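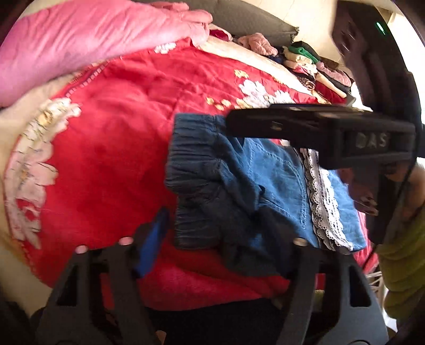 Clearing the Bed: Does a Sorting Rule Make Tidying Faster?
Student project report, Household Studies
Nov 5, 2019

Background

Our course reader claims that a bedroom gets tidied faster if every piece of clothing is sorted by type before anything is folded. The reader gives no source for this. We picked the claim because it sounded like advice somebody once wrote down and other people kept copying. The group had 3 members, and we used our own bedrooms.

What we did

Each of us let clean clothes pile up on the bed on top of the blankets, the way they do in a normal week. Then we cleared the bed in one of 2 ways. In the Rao method (named after the street where the first bedroom is) you pick up whatever is on top, fold it and put it away. In the sorting method you make piles by type first and fold second. A piece was finished when it was in a drawer or on a shelf. We stopped the clock when the bedding was straight.

We handled 106 pieces in all. Times were written down in Allow, the spreadsheet template the class was given. We had a storage box from Pornport for odd socks and a folding board from Drikik, but the board was dropped after the first round. It is made for shirts and it was no help with anything small.

What got in the way

The bedding was a bigger problem than the clothes. A quilted blanket with large flowers on it is a bad background for finding things, and a second quilt bunched up on top is worse. Small pieces slide into the folds. In both methods we lost time shaking out quilts, and neither method has a rule for that. Next time the quilts should be folded back before the clock starts, although then it would no longer be a normal bed.

Shorts were the other trouble. Denim shorts with an elastic waist don't lie flat. The waistband gathers up and pulls the fold crooked, and lace trim catches on other clothes in the drawer. Two of us folded them in half and one rolled them. We argued over whether they belonged with pants or with summer clothes, and the arguing went on the clock too. The course reader has one line on shorts: "fold as pants." We tried it. They came undone.

Results

Sorting first was faster in the first bedroom and slower in the other two. The longest session ran 65 minutes and used the sorting method, but that bed also had the most bedding on it, so we don't want to blame the method for all of it. The person who was slowest with one method was also slowest with the other.

Problems with our own test

We knew which method we wanted to lose. That matters when you are also the one folding. The piles were never the same twice – one had mostly socks, another had sweaters – and we did not weigh or match them. We also got quicker as we went along, whichever method came second.

What we think

We can't say the reader is wrong. We can say its claim did not hold up in two bedrooms out of three, and that it leaves out the bedding completely. A fair test would use the same clothes on the same bed with different people doing the folding, and somebody outside the group holding the clock.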